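Pantry stuff, quick one

Friday, 47 minutes before I have to be out the door, so this is short. Finally did the drinks shelf. Took everything out, wiped it down, put back maybe half. Two bottles of iced tea from before we moved to Trimdale – gone. Sticky rings everywhere, ugh. Warm water and dish soap got most of it, the rest needed a scraper.

New rule for me: tall bottles in back, anything open goes in teh fridge door. Caps tight. I check them all now, after the Great Soda Leak of October. 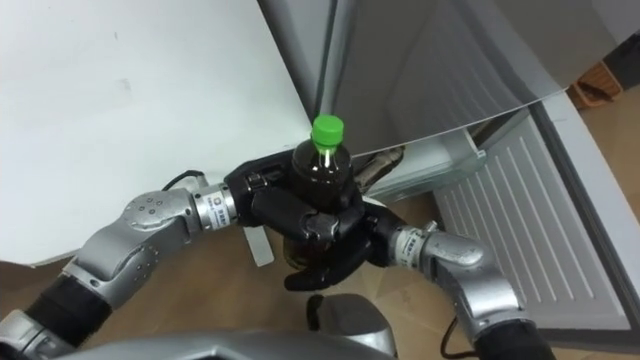
Can you store soda bottles on their side? Upright is safer, a cap that's a tiny bit loose will drip all night.

Spice drawer next, if I get to it this weekend.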